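Soft Groceries: Sorting and Storing the Plush Food Collection at the Prosser Playroom

Final project report
Simin Shokri and Farhad Vahidi
Project advisor: Parvaneh Shirazi
Submitted 03/04/2026

Summary

The Prosser Playroom owns a great deal of pretend food. Over one semester we cataloged the fabric part of it, tried two ways of putting it away, and measured how long cleanup took under each. The collection came to 678 items, of which 67 were plush. Sorting by size beat sorting by food group, which was a disappointment to one of us, who had already made the food group signs.

1. Background

The playroom serves families from the Undwood apartments and has a pretend grocery corner along its back wall: shelves, a checkout counter, and a row of bins. When we first visited in September, the bins were labeled TOYS, TOYS, FOOD and OTHER. The bin marked OTHER was mostly food.

Parvaneh Shirazi suggested we limit ourselves to the plush pieces. The plastic items can be rinsed and thrown in any container without suffering. The soft ones get squashed, pick up fluff, and take up far more room than their usefulness on the shelf would suggest. They are also what the younger children go for first, so they are on the floor at closing time in larger numbers than anything else.

2. Making the catalog

We gave each plush item a line in a spreadsheet with its name, its longest side, the condition of the fabric, and a column called "Which way up." The last column was added in the second week, after an argument about a pear.

The naming was harder than planned. A tan oval with a seam down one side was entered as "potato" by Farhad and as "bread roll" by Simin, and for several days we believed we had both. We settled on a rule that if two people could not agree, the item went in under its color. There are four entries in the final catalog that say only "beige."
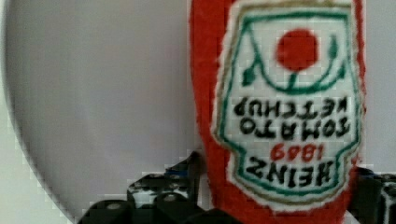 Condiments were the smallest group in the catalog and produced the longest notes. Most soft food has to get by on shape and color, and a plush carrot does not tell you it is a carrot. The ketchup does. Its white keystone label has a tomato, a curl of green vine, the brand name and a date, so there was never any question of entering it as "red." It did cause trouble in the "Which way up" column. Turned neck down, the 1869 on the label can pass for 6981 at a quick look, and that is the number that got into our first draft, where it sat until Mahsa Ebrahimi proofread the spreadsheet and asked why the ketchup was from the future. We have since agreed that items are to be read with the lettering upright, a rule we had assumed adults would not need.

The fuzzy red fabric also raised the question of lint. We went over the darker and brighter pieces with a roller before entering their condition, and we recommend doing the same at the end of each month. Tape works but is slower.

3. The two storage plans

Plan A: food groups. Fruit, vegetables, bread, dairy, meat and fish, and "extras." Each bin had a drawn sign. Simin Shojaei, who runs the afternoon session, warned us that the children would have opinions, and they did. One girl held that the slice of pizza belonged in every bin and could not be moved from this position. Tomatoes were put in fruit, vegetables and, on one occasion, a boot.

Plan B: size. Small things in the shallow tray, medium things in the two middle bins, and anything longer than a child's forearm standing in the tall crate at the end. There were no signs, only a strip of colored tape on each container. The bottles, the baguette and the leek all went in the crate, where they leaned on one another like people waiting for a bus.

4. Results

Under Plan A, cleanup usually ran past the closing song and into the coats. Under Plan B it was finished before the song ended at most of the sessions we watched, and the staff moved fewer things afterward. The crate was the most popular container by a wide margin. Children would wait for a turn to put something in it, then take it out and put it in again, and we did not subtract this from the times.

Plan A did have one advantage. It was easier for the "shopkeeper" to find a particular food when a customer asked for it. In practice customers rarely asked. They took whatever was on top and left without paying.

5. Problems

We did not control for how many children came, and rainy sessions were much fuller. We also changed the tape colors halfway through Plan B when the blue ran out. Our stopwatch was borrowed twice for races.

The shelf height was never adjusted, though we had asked. A lower top shelf would probably help under either plan.

6. Recommendations

Keep the size bins. Replace the tape with something that cannot be peeled off and worn. Repair the leek, which has a split seam near the root and should come out of use until it is stitched. Keep the printed catalog in the desk drawer, and write new donations on the back page as they arrive - upright, please.

The food group signs are in the closet and are available to anyone who wants them.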